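Support > Ebooks and Reading App > Resolved

2026-04-02
Logged by Mirjam Peeters, reader support, Segers

Reader writes that her copy of our island thriller "The Plornstead Light" stops dead at the end of chapter 19 and then starts again from the title page. She is reading it in the Grinura app and has (bless her) already tried turning the tablet off and on twice.
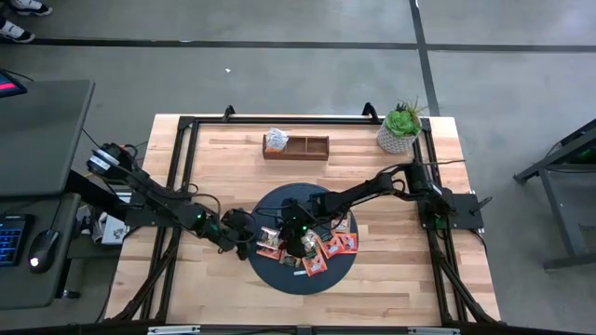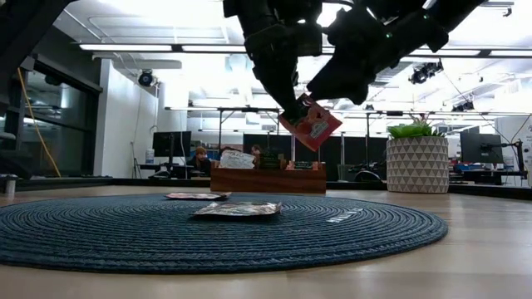
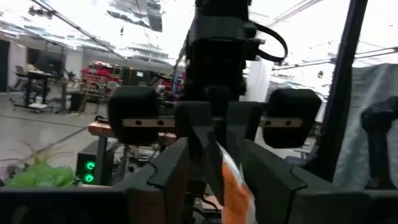
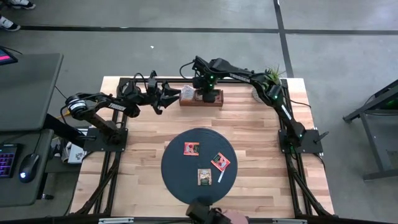
Robot arms at a light wooden table.

First reply sent. I thanked her for being so patient and asked whether she'd bought the book from our own shop or had it through the library in Vumcombe, as the two files come from different places and I've been caught out by that before. I also asked for the number at the foot of the last page she could reach. She came back very quickly, with a lovely note saying she'd been up past midnight and simply had to know who was in the boathouse. It's our shop copy, and the last page says 200.

Opened the same file here on my own tablet and had no trouble at all, straight through to the acknowledgements. That made me think of the download, so I asked her to remove the book from her shelf (her bookmarks are kept with her account, so she wouldn't lose them) and fetch it again. Same thing, I'm afraid! Back to the title page she went.

Passed to Ruben Verbeke, who looks after the files. He found that the shop was still handing out version 1 to anybody who had ordered before the February correction, while I had been testing with version 2 all along, which I ought to have checked and will do next time. In the old one the link at the end of chapter 19 points to the start of the book, and the app follows it when you swipe.

Ruben has swapped the file in the shop, and 1,578 orders now point to version 2. Readers who already have the old one will need to remove it and download it once more; it won't change by itself.

Wrote to the reader with the steps:
1. Press and hold the cover, choose Remove from device.
2. Close the app completely.
3. Open it again, go to My Orders and tap Download.
4. Look at the copyright page, where it should now say "Version 2".

She has done all that and is happily into chapter 20. She begged me not to tell her anything about the sister, and I haven't. I've sent her a voucher for the next in the series with our apologies.

Still to do: Ruben to check whether the library file has the same link in it. Ticket closed for this reader, and I'll open a separate one for the library.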